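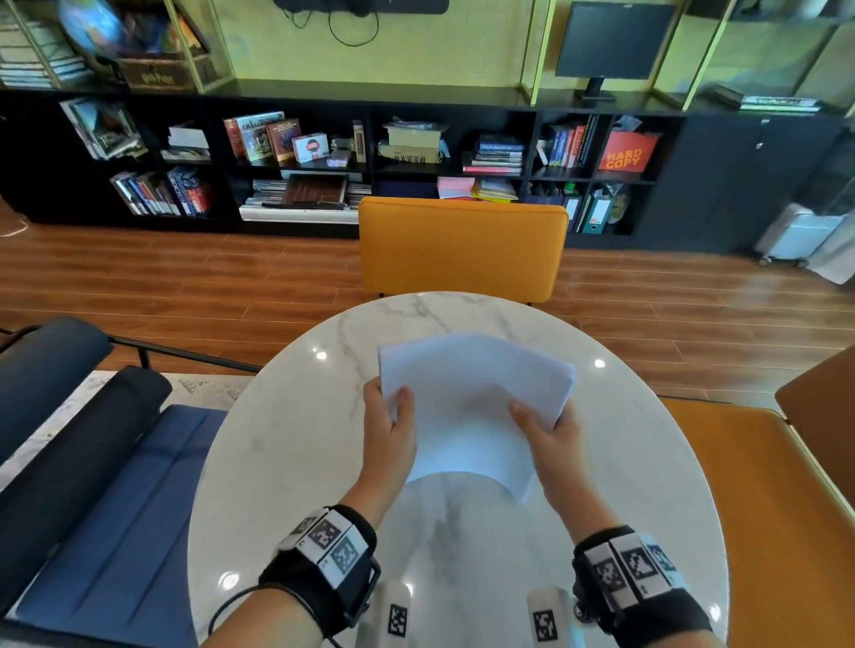 발표자 노트
동아리 Tremus 학기말 발표, 종이 다발 다루기 과제
발표 시간은 질의응답까지 포함. 슬라이드 넘기는 곳은 (다음)으로 표시.

슬라이드 1. 제목

인사하고 바로 시작한다. 동아리 소개는 한 문장만. Tremus는 로봇 조작을 공부하는 학부생 동아리이고, 이번 학기 인원은 14명이다.
오늘 이야기할 것은 종이 다발을 집어서 가지런히 맞추고 내려놓는 작업이다. 사람이 먼저 시범을 보이고, 손의 움직임을 기록해서 로봇 팔이 따라 하게 만드는 것이 이번 학기 과제였다.
작년 발표를 들은 사람이 있으면 손을 들어 달라고 한다. 많으면 슬라이드 2를 짧게 넘긴다.

(다음)

슬라이드 2. 왜 종이인가

작년에는 나무 블록을 쌓았다. 블록은 딱딱하고 모양이 변하지 않아서 위치만 맞으면 거의 잡힌다. 종이는 들면 휘고, 위쪽 장과 아래쪽 장이 따로 움직인다. 한쪽만 잡으면 반대쪽이 처진다.
Okico 대회의 올해 과제 목록에 문서 정리가 들어 있다. 종이를 다루는 과제는 배점이 높은 편인데 작년 참가팀 가운데 고른 팀이 적었다. 우리는 2월 회의에서 이 과제로 정했다.
규칙은 짧게 읽는다. 흐트러진 종이 다발을 들어서 네 모서리를 맞추고 정해진 자리에 놓는다. 종이가 접히면 감점, 바닥에 떨어지면 그 시도는 0점.
규칙 전문은 유인물 뒷면에 있다고 말한다. 유인물 안 받은 사람 확인.

(다음)

슬라이드 3. 기록 장비

손목 밴드부터 설명한다. 검은 밴드 위에 흰 판을 붙이고, 판마다 사각형 마커를 인쇄했다. 마커가 여러 방향을 보고 있어서 손목을 돌려도 그중 하나는 카메라에 들어올 가능성이 높다. 왼쪽과 오른쪽 밴드는 마커 번호가 다르다. 바꿔 차면 좌우가 뒤집혀 기록된다. 실제로 첫 주에 그렇게 기록한 것이 있었고 전부 다시 했다.
손가락 쪽에도 작은 마커가 있다. 손목만 추적하면 손이 어디에 있는지는 알지만 얼마나 벌어졌는지는 모른다.
카메라는 시범자 머리 쪽에 둔다. 시범자가 보는 방향과 카메라가 보는 방향이 비슷해야 나중에 데이터를 맞추기 쉽다.
마커 위치 계산은 Nutari라는 프로그램으로 한다. 선배들이 만들어 놓은 것이고 이번 학기에 우리가 고친 부분은 두 군데다. 마커가 잠깐 가려졌을 때 앞뒤 값을 이어 주는 부분, 그리고 파일 이름에 시범자 번호를 자동으로 넣는 부분.
밴드 실물을 가져간다. 앞줄부터 돌려 보게 하되 마커 면은 만지지 말아 달라고 부탁한다. 판이 조금만 틀어져도 보정을 처음부터 해야 한다.

(다음)

슬라이드 4. 시범 방법

시범자가 하는 동작은 세 단계로 적어 두었다.
양손으로 다발의 가장자리를 잡고 든다. 엄지는 위, 나머지 손가락은 아래.
손을 조금씩 움직여 가장자리를 맞춘다. 이때 너무 빠르면 기록이 끊긴다.
내려놓고 손을 뗀다. 손을 뗀 뒤에도 잠깐 기다렸다가 기록을 끝낸다.

시범자마다 습관이 다르다. 탁자에 종이 끝을 톡톡 치는 사람이 있고, 허공에서 엄지로 밀어 맞추는 사람이 있다. 처음에는 자유롭게 하도록 두었는데 데이터가 두 갈래로 나뉘어서 학습이 잘 안 됐다. 네 번째 주부터는 엄지로 미는 방식으로 통일했다.
톡톡 치는 방식이 사람에게는 더 빠르다. 다만 우리 로봇 팔은 탁자에 닿는 힘을 세밀하게 조절하지 못해서 종이 끝이 구겨졌다.

여기서 영상을 튼다. 소리는 끄고. 영상이 안 나오면 그냥 넘어간다.

(다음)
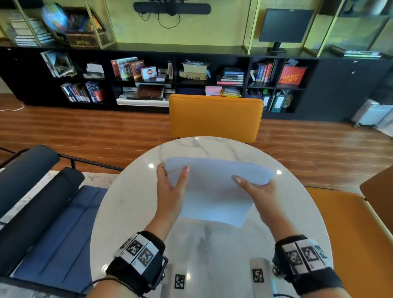
마커가 빛에 반사되면 인식이 안 되지 않나요?
마커에 직접 빛이 비치면 인식률이 떨어집니다. 우리는 판을 무광 용지로 다시 인쇄했고, 기록을 시작하기 전에 양손을 천천히 한 바퀴 돌려서 마커가 모두 잡히는지 화면으로 확인합니다.

중간 점검 때 가장 먼저 나온 질문이라 슬라이드 5에 그대로 옮겨 두었다. 읽기만 하고 길게 설명하지 않는다. 케이블 이야기가 이어서 나올 수 있는데, 밴드에서 나오는 케이블은 팔 바깥쪽으로 빼는 것으로 정했다고 답한다. 안쪽으로 빼면 종이에 걸린다.

(다음)

슬라이드 6. 모은 데이터

전체 시범은 588회. 버린 것이 53회. 버린 이유는 세 가지가 대부분이다.
마커가 오래 가려진 경우. 다발을 몸 쪽으로 세울 때 많이 생긴다.
종이를 놓친 경우. 실패한 시범도 따로 모아 두기는 했지만 이번 학습에는 쓰지 않았다.
기록을 일찍 끝낸 경우. 손을 떼자마자 정지 버튼을 누르면 마지막 동작이 빠진다.

장소 이야기도 한다. 동아리방에서만 기록하면 배경이 늘 같아서 다른 곳에 가면 로봇이 헤맨다. 그래서 책장이나 소파가 있는 보통 방에서도 기록했다. 탁자도 네모난 것과 둥근 것을 섞었다. 둥근 탁자에는 기준으로 삼을 직선 모서리가 없어서 종이 방향을 맞추기가 더 어려웠다.
광택 있는 탁자에서는 천장 조명이 비친다. 흰 종이와 흰 반사가 겹치면 종이 경계를 찾는 프로그램이 틀린다. 이 문제는 아직 해결하지 못했다. 조명을 끄고 찍는 방법도 해 봤는데 이번에는 마커가 어두워졌다.

표는 읽지 않는다. 화면에 띄워 두고 버린 횟수만 가리킨다.

(다음)

슬라이드 7. 학습과 결과

학습은 Shabalala 실습실의 컴퓨터로 했다. 밤 9시 이후에만 쓸 수 있어서 결과를 보는 데 항상 하루가 걸렸다. 설정을 하나 바꾸면 다음 날 오후에야 알 수 있다는 뜻이다. 후반에는 한 번에 설정을 하나만 바꾸기로 하고 공책에 적었다. 그 전에는 두세 개를 같이 바꿔서 무엇 때문에 좋아졌는지 모르는 경우가 있었다.

로봇 팔로 한 시험은 모두 185회다. 들기는 잘 된다. 맞추기는 종이가 얇게 쌓였을 때 자주 실패한다. 장수가 많으면 다발이 덜 휘어서 오히려 쉽다. 내려놓기는 왼쪽 손이 늦게 떨어지는 문제가 있었고, 기록 끝부분을 길게 남긴 시범만 골라 다시 학습시키니 줄었다.
성공률 그래프는 단계별로 나눠서 보여 준다. 하나로 합친 숫자를 물어보면 유인물의 두 번째 표를 보라고 한다. 합치면 어느 단계가 문제인지 안 보인다.

실패 영상 두 개를 튼다. 첫 번째는 위쪽 몇 장만 밀려 나가는 것. 두 번째는 다발 전체가 기울어진 채로 내려놓는 것. 두 번째 영상은 기울어지는 순간에 멈추고 오른쪽 그리퍼 각도를 짚어 준다.

(다음)

슬라이드 8. 역할 나누기

신입생이 들을 수 있으니 넣은 슬라이드다. 시간이 모자라면 뺀다.
시범 조는 기록만 하는 조가 아니다. 자기 기록을 그날 안에 돌려 보고 버릴 것을 표시한다. 하루만 지나도 왜 이상한지 기억이 안 난다.
하드웨어 조는 밴드와 손가락 마커를 관리한다. 이번 학기에 손가락 쪽 부품을 세 번 다시 출력했다. 끼우는 부분이 약하다.
소프트웨어 조는 Nutari와 학습 코드를 맡는다. 코딩 경험이 없어도 들어올 수 있다. 처음 한 달은 기록 파일을 열어서 그래프로 그리는 일부터 한다.

(다음)

슬라이드 9. 남은 일

대회 전까지 할 일을 순서대로 말한다.
얇은 다발 시범을 더 모은다. 지금 데이터는 두꺼운 쪽으로 치우쳐 있다.
반사가 있는 탁자에서 종이 경계를 찾는 방법을 바꿔 본다. 색 대신 깊이 값을 쓰는 안이 나와 있다.
로봇 팔 그리퍼 끝에 붙인 고무를 교체한다. 닳아서 종이가 미끄러진다.
Okico 참가 신청서에 들어갈 영상을 다시 찍는다. 편집 없이 한 번에 찍은 영상이어야 한다.

시범자를 더 구한다는 말도 여기서 한다. 시범 한 번은 짧고, 밴드 차고 보정하는 시간이 더 길다. 손 크기가 다른 사람이 필요하다. 지금 시범자들은 손 크기가 비슷해서 로봇이 배운 잡는 폭도 좁은 범위에 몰려 있다. 관심 있으면 끝나고 앞으로 오라고 한다.

(다음)

슬라이드 10. 질의응답

예상 질문 메모.
장갑형 장비를 왜 안 쓰는지: 예산. 그리고 장갑을 끼면 종이 한 장의 느낌이 둔해진다고 시범자들이 말했다.
양면 인쇄된 종이도 되는지: 해 보지 않았다. 지금까지는 흰 종이만 썼다.
데이터를 공개하는지: 대회가 끝난 뒤에 정한다. 공개하더라도 방 안의 물건이 함께 찍힌 기록은 장소를 빌려준 쪽에 먼저 물어본다.
모르는 질문은 적어 두고 나중에 답하겠다고 한다.

끝나면 밴드 두 개가 돌아왔는지 확인하고, 노트북 충전기는 연단 오른쪽 콘센트에서 챙긴다.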